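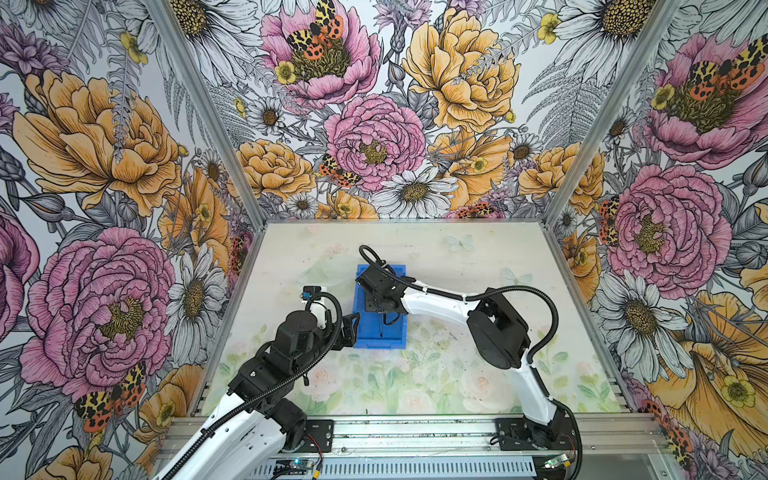
Nendstead Print & Drawing Circle: Members' Board

Topic: Hanging the October show, one wall or salon style?

inkyvittoria wrote:
Okay, so I said at the last meeting I'd start a thread about this and then I forgot, sorry! We have the long room at the Navar from Saturday and we still haven't agreed how the work goes up. I've been rereading my notes from the trip to Lyons and I keep coming back to that little print gallery where everything was hung floor to ceiling, frames almost touching. I loved it. I stood there for an hour and my feet hurt and I didn't care. I'd like us to try the same thing on the left wall and see what happens. We've got up to 15 people putting work in and if everyone gets a polite gap on either side we're going to run out of room before we get to the woodcuts.
Vittoria Cirillo

mblackwood wrote:
I'm going to be the grump again. Salon hanging is great if you're six feet tall and have good knees. Last year my two small drypoints went up above the door and my own sister didn't find them. Small work needs to be at eye level with some air around it. If space is the problem, ask people for fewer pieces.

inkyvittoria wrote:
Mortimer, I remember the drypoints and I'm sorry about the door, that was bad planning (mine). But that wasn't a salon hang, that was us running out of wall at nine at night. If we lay it all out on the floor first and put the small things in the middle band, nobody's work has to end up near the ceiling. Big linocuts up top, they can take it.

nadine_issa wrote:
I've got a big linocut and I don't think it can take it, lol. The lettering along the bottom is tiny and it's sort of the whole point of the print. Could we let people say which of their pieces are okay to hang high? I'd happily give you the heron one for the top row. Please not the lettering one.
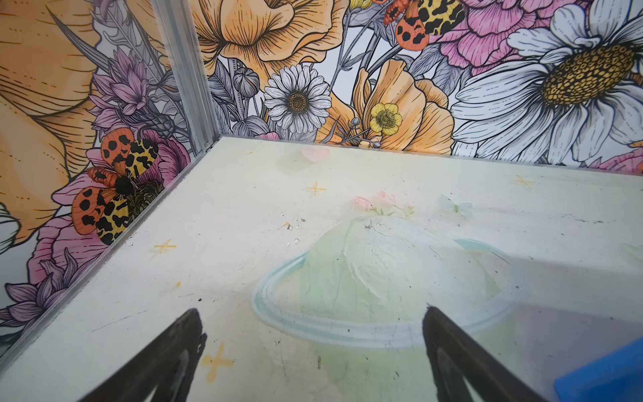

The back corner

wendellg wrote:
Can I throw in the floral thing while we're all here? I know Rokosum is the theme and I know we voted, but half of what I've seen so far is flowers and I'm in the same boat, I did peonies. If all of that goes on one wall edge to edge it's going to read like wallpaper. I'd rather break it up with the black and white work so people look at each print on its own.
Wendell Gallagher

inkyvittoria wrote:
See, I WANT it to read like wallpaper! A whole wall of flowers by different hands, all different inks, and you walk up close and it falls apart into separate prints. That sounds wonderful to me. But I hear you, and it's your peonies.

mblackwood wrote:
If I'd spent a month on an etching and somebody told me it made lovely wallpaper I would take it home.

wendellg wrote:
Ha. Well, yes. Same.

nadine_issa wrote:
I'm kind of with Vittoria on this one, sorry Wendell. I went to the botanical show at the Navar in the spring and it was one print every three feet on white, and by the second room I was thinking about lunch. It was all beautiful and I can't remember one of them. I'd take a bit of a jumble over that.

Separate question, are we doing labels next to each piece or a numbered sheet? With a salon hang the labels would be a nightmare.

inkyvittoria wrote:
Numbered sheet, I think. I can type it up once things are on the wall, but I need titles and prices from everybody and so far I have them from exactly 2 of you. Spelling counts, because I will copy whatever you send me. If it's not for sale write NFS and don't leave it blank, I had three phone calls about blanks last time.

mblackwood wrote:
I'd prefer labels. People lose the sheet, or they hold it in front of the work. But I'll live with it if the type is bigger than last year's. 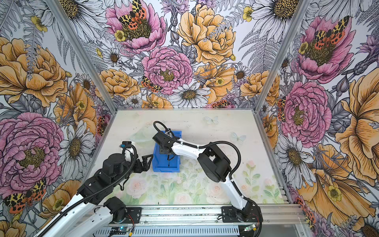

Marisol Dunleavy: I'm reading this on my break so forgive the typos, but could we just split it? Salon hang on the left wall for anyone who opts in, single line on the right for everyone else. Mortimer gets his air and Vittoria gets her wall. I'd put my two monotypes in the jumble, they're loud enough.

wendellg wrote:
I could go for that. I'd put the peonies on the right and maybe something smaller in with the crowd.

mblackwood wrote:
Fine by me as long as the right wall is the one with the decent lights.

inkyvittoria wrote:
The decent lights are on the left and you know it, Mortimer. We can turn the track heads around, I think, I'll have to ask about a ladder. Everyone please reply with L or R and your sizes, framed not unframed!

nadine_issa wrote:
L for the heron, R for the lettering. I'll measure tonight.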